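Tennant signing: bargain or just cheap?

Started by bluelinebandit, Apr 14, 2026

bluelinebandit wrote:
So Nernport went and gave Tennant a two-year deal, and half this board is acting like we found money in an old coat.

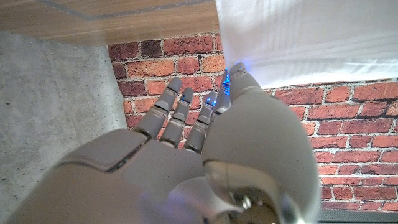 I don't buy it. He played 13 games after the knee, mostly third pair, and looked a step slow going back for pucks in every one I watched. The highlight clip everybody keeps posting is from before he got hurt. What exactly are we paying for?

fourthlinefred wrote:
Depth. We're paying for depth. Did you see who was in the lineup in March? We had Fladavetti on his off side for three weeks and he can barely play his own side.

bluelinebandit wrote:
Depth is one year. Two years is a plan, and I'd like to hear what the plan is.

section_nine wrote:
Have to disagree with the OP on the skating. I've got season tickets right by the home bench and he was fine backward. His trouble was the first pass. He kept going up the wall to nobody, and Pustari had to come all the way back to help him out. Some of that is rust. Some of it is a coach who wants everything up the wall.

OldBarnDoor wrote:
"Some of that is rust" is what we said about the last three guys.

icetimeirene wrote:
Moncrieff said on the radio they had his knee checked twice and both doctors were happy. I know, I know, GMs say things. But they did check.

bluelinebandit wrote:
Evander Moncrieff also said we were a playoff team in October. He's never met a knee he didn't like.

fourthlinefred wrote:
You were saying we were a playoff team in October too. I can go find the post.

bluelinebandit wrote:
Go ahead. I said "if the goaltending holds up" – and it didn't.

section_nine wrote:
Anyway. If he plays 80 games I think he's a decent second pair guy. If he plays 40 he's still better than what we called up. I'd rather have had the one year with an option, so I'm with bandit on that part.

OldBarnDoor wrote:
He has never played 80 games. Look it up. Even healthy he misses a couple of weeks every winter with something.

icetimeirene wrote:
Neither has Pustari and you've got his name on your back.

OldBarnDoor wrote:
Pustari scores.

fourthlinefred wrote:
Not on the power play he doesn't. Which is my real question, who runs the second unit now? Tennant did it in juniors. I wouldn't hate seeing him get a look in preseason.

bluelinebandit wrote:
With that first pass? Section_nine just told you he can't get it out of his own end. I'll wait for camp, and if he's beating people to pucks I'll come back here and say so. Until then it's two years for a guy we've seen for a month.

section_nine wrote:
Fair enough. Bookmarking this one for October.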